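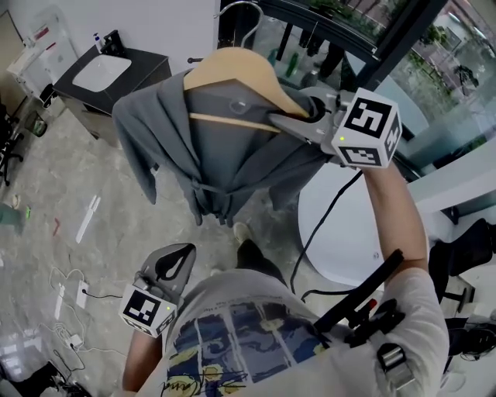
Words by Issa Saliba
Home & Habits | September

My grandmother kept her hangers in two camps, the wire ones that came back from the cleaners and the wooden ones that had to be asked for, and a hooded sweatshirt was never, under any circumstances, given a wooden one. I have been breaking her rule for years now. A gray hooded top on a light wooden hanger looks so much happier than the same top slumped on a hook behind the door, with its long sleeves hanging straight and its hood falling where it likes!

The trick I learned at Delorme, the little clothing repair shop where I spent 5 winters behind the counter, is to bring the hanger up from the hem instead of forcing it down through the neck (stretched necks paid a good part of our rent). Then settle the shoulders, one and then the other, and give each sleeve a gentle tug. If there is a drawstring, tie it loosely – I have fished too many lost cords out of too many hoods with a safety pin to leave one dangling.

Hold the hanger by its hook while you look the whole thing over, and take your time about it. I like to do mine near a big window, with the plants for company and the sink close by in case I find a spot of soup on the cuff, and I usually do.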